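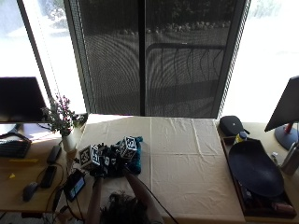
Figure 4. Work surface in the window room, with the teal-blue cloth crumpled under the hands.

4.2 Work surface and surroundings

All handling tasks in the second study were carried out in the window room of the Whiteley flat. The table stands lengthwise in front of the glass and is covered with a cream tablecloth, which was chosen after a short pilot in which the bare table top was found to be too slippery for the lighter textiles. A cloth lying on a cloth does not slide freely. The lower layer resists the pull of the upper one and in some trials moves with it, so that a fold begun at one edge draws creases into the covering as well. Kadlec and Probert reported the same effect for napkins on felt and treated it as a source of error. We treat it as part of the task, as most domestic folding is done on a bed, a covered table or a pile of other laundry.

The tablecloth was not ironed between sessions. Its storage creases are visible in Figure 4, including one near the centre, and several participants used a crease of this kind as a guide when laying down an edge. Whether a crease was used in this way was coded separately (code C3, Appendix B). The covering was smoothed by hand before each session and otherwise left as it was.

The side areas were left furnished. The desk on the left carries a monitor, a keyboard, a mouse and other small items, together with a yellow sticky note, and a small potted plant with pink flowers stands at the same end of the room. A brown tray is kept on the right. In the first study, run in the Ollasetti laboratory, the surroundings had been cleared completely, and participants spread the cloth well past the area they needed before starting a fold. In the furnished room they more often gathered the cloth towards the middle and worked on one part at a time. The difference was large enough that the two studies are not pooled in Section 5.

Daylight comes from beyond the table, so that the participant faces it. With the dark mesh screen across the central part of the window, the horizontal illuminance at the table centre stayed below 4000 lux in every session. The side panes have no such screen and remain bright. Strong light from the far side brings out ridges in a bunched cloth but hides the colour difference between neighbouring checks, which matters for the plaid item described below.

4.3 Textiles and starting states

Three textiles were used: a plain hand towel (Adik), a thin cotton tea towel (Vokberg) and an unbranded plaid cloth in teal, black and blue. The plaid cloth was the softest of the three and held a crease least well. Each textile was presented in one of two starting states. In the crumpled state it was dropped from chest height on to the left part of the table. In the bunched state it was gathered along its length and laid across the table centre, with both ends free to be taken hold of.

The bunched state deserves comment. A cloth gathered in this manner looks orderly, since its outline is long and narrow, but its corners are generally buried in the folds and none can be identified by sight alone. Participants dealt with this in two ways. Some took hold of both ends and drew them apart until a straight edge appeared. Others turned back the upper layer near one end and followed the hem to a corner. The first method disturbs the whole cloth; the second leaves most of it in place and takes longer.
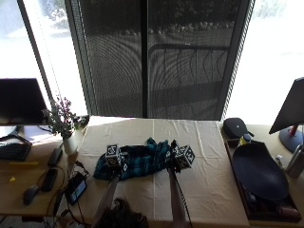 4.4 Coding of handling phases

A total of 354 trials were recorded from 29 participants. Of these, 198 started from the crumpled state and the remainder from the bunched state. Each trial was divided into four phases – approach, opening, alignment and folding – following the scheme of Štefanec and Bednárik, with one change. Their scheme ends the opening phase when all four corners are visible. This condition was too strict for our material, as many participants began a fold with one corner still tucked under, and corrected it later or left it. The opening phase was therefore taken to end at the first movement that brought two edges together.

Smoothing strokes were coded wherever they occurred and were not tied to a phase. A stroke that moved the tablecloth as well as the textile was marked as coupled. Coding was done by the second author, and a subset of trials was coded again by Vojtěch Kolář, who had not seen the first set of codes. Disagreements mostly concerned the boundary between opening and alignment in the plaid cloth.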